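Tridbridge Support > Teleoperation > Ticket 920
Subject: Left gripper lagging behind my hand during demos (two-arm table)
Status: Open, waiting on customer
Product: Cuervo teleop, two-arm kit

First message

Hi all, hoping you can help because I've been going round in circles with this since lunch and I'm starting to doubt my own hands.

I'm teaching the arms to sort bits and bobs into containers along the back of the table. The job's called Muston in our project list, if that helps you find it on the server. I drive both arms with the hand controllers, one item at a time, and save each go as a demo. The right arm is lovely. The left one follows me fine for the first few minutes and then starts trailing behind, so I close my fingers and the gripper closes a beat later. By then I've usually moved on, and the bracket gets nudged along the table instead of picked up (very annoying!). 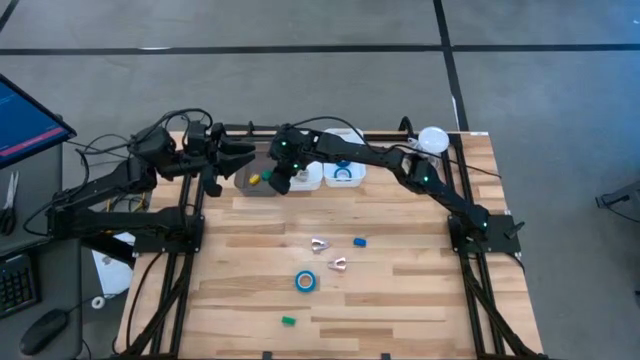 I recorded 40 demos this month before it started and they all play back nicely, so I don't think it's the way I've set the task up. Same tape, same little blocks, same V-shaped brackets as before. The only thing I can think of that's changed is the controller software, which updated itself in January and asked me to pair everything again.

What I've tried so far:

Restarted the Cuervo software. Fine for a bit, then the lag came back.
Swapped the left and right controllers over. Still the left arm, so I'm fairly sure the controller's not to blame.
Turned the follow speed down. Made both arms sluggish and didn't cure anything, so I put it back.
Changed the left arm's data cable for a spare Resteck one. I got my hopes up for a whole demo and a half and then no.

Reply from Tridbridge Support

Thanks for the thorough notes, and for trying the controller swap, which saves us asking. Could you open the log window, drive only the left arm for a few minutes and tell us what the delay figure does? Please also send a view of the table so we can see how the arms and containers are set out.

My reply, 18:40ish

Right, did that. The delay sits at 18 ms to begin with and then creeps up the longer I go. If I stop and let go of the controller it drops back down, but not all the way. I drove it over to the bins and back with nothing in the gripper and it still crept, so weight's got nothing to do with it.

One more thing, and it may be nothing. It seems worse when I'm reaching for the back of the table than when I'm working in the middle. I do tend to rush that part, mind you, so I'll have another go slowly tomorrow.

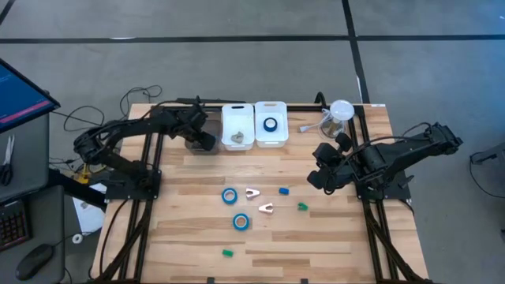 Table layout as requested, left gripper over at the dark bin.

Reply from Tridbridge Support

That's helpful, thank you. A delay that climbs and only partly recovers often means the commands are queuing up. Please go to Settings, Arms, Left and check whether "smooth motion" is ticked. The re-pairing step can switch it on for one side only. Untick it, restart, and record 2 short demos, one in the middle of the table and one reaching to the back. Attach both logs.

My reply

Well, it was ticked on the left and not on the right! I've unticked it and restarted. I haven't recorded anything yet as I need to head off, but I'll do the two demos first thing and attach the logs. Could you leave the ticket open till then please? Also, do I need to bin the laggy demos or can the delay be trimmed out afterwards? There are a fair few and I'd rather keep them if I can.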